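7th July

Finished the Landov expansion last night, a bit after midnight. I'd put it off since December, when Demevard announced they were bringing it to PC and then said nothing more for months. The download was over 10 gigs and our internet is what it is, so I started it before tea and went and did the dishes.

Final score 3042, which the game calls Bronze. Szu-yu Hung is sitting on Silver and has told me so twice. She skipped all the harbour missions and went straight for the fortress, and I think that's the better way to do it. I did every harbour mission and got a hat.

The port is decent. It dropped frames in the market at night and I had to turn shadows down to medium. Keyboard controls are poor — the dodge is on the same key as the map — so I plugged the old controller in and left it in. One crash, number 438 on the error box. I looked it up on the Dadico forum and the thread has 232 replies and no answer. It hasn't happened again.

Szu-yu wants to start the co-op campaign next. I said after I've cleared some space on the drive.
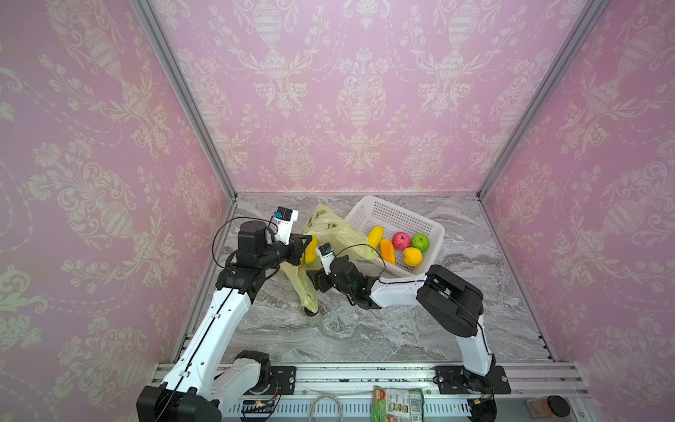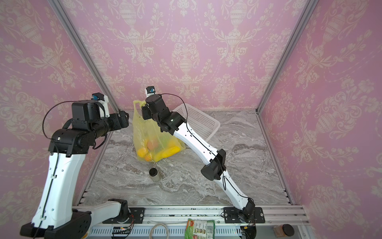

Pink damask on the walls, grey marble pattern underneath.

Had another look at the Cheung pack before bed. It's only two maps and some colours for the boats, and they want full price for it. I'll wait for a sale. Need new batteries for the headset.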